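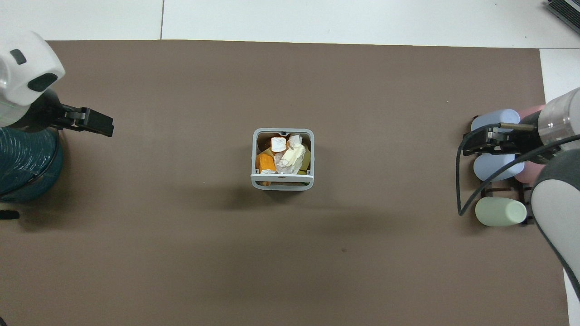

Werside wanted to know how anyone could call the mentoring pilot a success when half the pairs had stopped meeting by January. The chair replied that the figures were still coming in. Werside asked for its doubts to be minuted.

Learning and Development Group: minutes

1. Minutes of last meeting
Agreed, with one correction. Bravo had offered to look at the shared course catalogue. It had not offered to pay for it.

2. Mentoring pilot
Paper 3 was taken as read. Of 20 pairs, 7 had sent back a form. The paper describes this as "strong engagement". Members did not recognise the phrase. Pramari said its own mentors had found the first session useful and the rest hard to fit in. No decision on a second year until the missing forms are chased.
Action: secretary to write to all pairs.
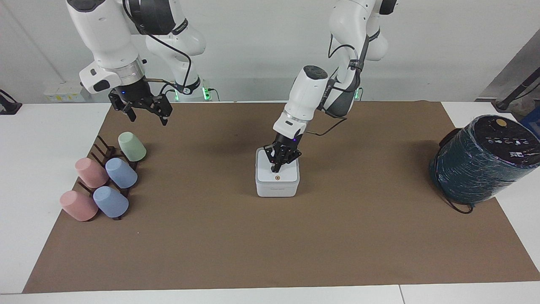

Robot arms above the long table, with a small white box on brown paper.

3. Leadership talks
Nerketti proposed another outside speaker. Several members asked what had changed after the last one. Nerketti thought morale had improved but had nothing to show for it. The group will look at 2 options, one of them a session run by our own staff at no cost.
Action: Nerketti to bring prices.

4. Any other business
Pramari asked again for papers to be sent out earlier. Noted, as before.

The meeting closed at about 3 pm.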